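Can Robots Do Chores Yet?
Final project report, Intro to Automation
Group 3: Tae-yang Na, Elif Naz Erdem, Genowefa Pawlak
Instructor: Jouko Niskanen
Submitted March 28, 2021

1. Question

Can a machine do the small jobs people do at home or in a shop without thinking? Folding, stacking, wiping, putting stuff back on shelves. We picked folding as the main thing to look at. Everyone hates folding.

2. Why folding

Moving a box is mostly solved. A box keeps its shape when you grab it. Sheets, towels, paper bags, wrapping, none of that keeps its shape. Pull one corner and the other corner goes somewhere else. So the machine has to keep checking where everything is, and a lot of the time its own hand is in the way of what it needs to see.

Elif interviewed Eugeniusz Bednarek, who runs the back room at Driddale (gift shop, also does mail orders). He told her his people wrap and fold all day and he would buy a machine tomorrow if it could handle tissue paper. He has looked at two and bought none. His words: "The demo is always a nice stiff piece. My stuff is not a nice stiff piece."

3. What we did

- Read up on two arm setups vs one arm
- Interview (above)
- Timed ourselves folding at home. 64 towels total, Tae-yang did most of them, thank you
- Made a chore table, easy to hard

We wanted to do a cost section too but ran out of time. The Veloso price list we had was old anyway so left it out.

4. Chore table (short version)

Easy: carrying a bin, moving a box from shelf to shelf, vacuuming a flat floor
Medium: loading a dish rack with the same plates every time, folding one stiff sheet
Hard: folding mixed laundry, wrapping a gift, making a bed
Very hard: cleaning up a kids room. Everything is different and its all on the floor

We argued about dish racks. Genowefa says hard, because of forks. Left it at medium.

5. What we found

Two arms help a lot. With one arm you have to pin the thing against the table and drag it. With two you can hold one side and work the other, which is how a person does it.

Stiff material is much easier than soft. A crease in heavy paper stays put. A crease in a T-shirt is more of a suggestion.

Cameras: one close to the hand and one looking at the whole table give you really diffrent information. Close up you get the fold line but no idea where the other arm is. From farther back you get both arms and the grippers hide part of the sheet.

Speed is the other problem. At home we were done with a towel before we had really thought about it. A shop like Driddale is not going to wait on a slow fold in April or any other month.

6. Answer

Partly. One known object, clear table, good light, yes we think so. A real laundry basket, no, not yet. Shops will probably get there before homes do, shops can make every item the same size and homes cant.

7. Pictures 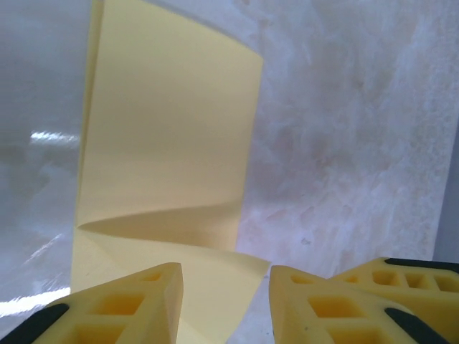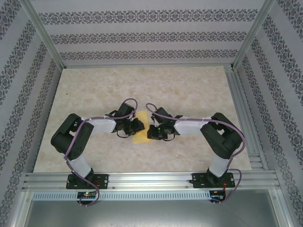
Fig. 1 and 2. Yellow sheet and robot grippers. Fig. 1 close up at the fold, Fig. 2 both arms and the table.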